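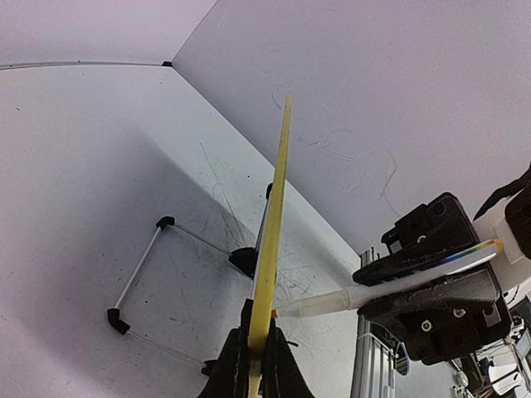

Catalina Tapia thinks yellow on a white board is a lost cause and would rather we order the dark green and be done. Her words at lunch were that a sign you have to walk up to isn't a sign. Noted. Still want to get through the list before we give up on it, the color code for the bays is already printed in the handbook and yellow = hold.

November, notebook, small boards + pens

What we're after: a little board per bay, lying on the bench or hung, one or two words on it, readable while standing, wipes off clean a week later. Words so far
Keep
Hold
Ask first
Done

"Keep" is the test word. Two e's in a row show up a bad tip right away, the loops fill in when the ink is too wet. Done is easy, everything looks ok with Done.

Pens on trial, all yellow:
Skitar, chisel tip
Skitar, fine tip
Tira refillable
whatever was in the drawer, no label left on it

Skitar chisel. Strong color, the best of the lot so far, but the e's close up at small size. Skips if you hold it flat. Cap is stiff, took both hands.
Skitar fine. Loops stay open. Thin line and you lose it under the ceiling light, from the side there's nothing. Going over each stroke twice helps, but then the second pass lifts the first one a bit. Wait between passes? Try a slow count to ten.
Tira. Nice to write with. Slow to dry, smeared with my sleeve (left handed, so my problem more than the pen's). Refills are in the bottom drawer behind the tape.
Drawer pen. Dead. Shook it, stood it tip down over lunch, got one gray-yellow line and then nothing. Binned.

Reading distance, Skitar chisel only: I could read Keep at 155 cm standing. Ingegerd could not, got Reep. One step closer and she had it. Need to do the fine tip the same way, plus the green so Catalina has her comparison
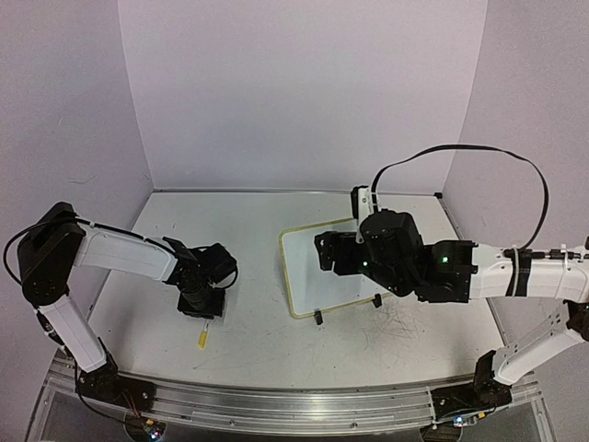
Last edited 4:04 PM by Ingegerd Sjöberg

Added after coffee (I.S.): put the board down at a slight angle, not square to the edge of the table. Glare comes off the surface in one spot and you can usually turn it out of the lettering. Doesn't cost anything. Also please cap the pens between words, the chisel was left open twice today and I'm not ordering another box.

Boards. Yellow border was on purpose, so you know which bay color it is before you read anything. With yellow letters inside a yellow border it all goes a bit pale though. Border helps more than the writing does, maybe thats fine?? If the border already says hold then the word could be black and the whole yellow pen question goes away. Ask Insaurralde if the border comes in the other bay colors, last time they only quoted yellow and red.

Clips: keep them at the bottom of the board. On top they shade the first line and your hand hits them.

Wiping
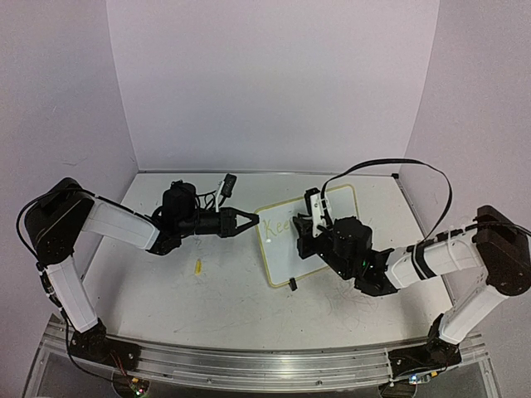
is where the yellow gets its points back. Dry cloth takes Skitar off in one go if it's same day. Left overnight, needs a damp cloth. Tira left overnight leaves a ghost, came off with the 70% alcohol but the cloth has to be nearly dry or it runs under the border. Don't use the blue sponge, scratches.

Table top is another matter. Pen that goes off the edge of a board and onto the table does not come up with a dry cloth at all, and red is worse than yellow. Scrap paper under the board when writing near the edge, please. Alcohol on the table: try a corner first, haven't checked what it does to the surface.

Ornodwood sent the little shelf samples, the ledge is too shallow for a pen with the cap on. Rolls off. Told them. They have a deeper one but it sticks out into the aisle on bays with the low bench, need to measuer.

Still to do
fine tip at distance
green pen, same word, same light
black word in yellow border, see if Catalina will take that
one board left written for a full week, no touching, then wipe
letter height, pick one and stick to it, mine keep shrinking toward the end of the word

Lowercase reads better than caps by the way, tried both. First letter cap, rest small. Going with that unless someone objects by the next restock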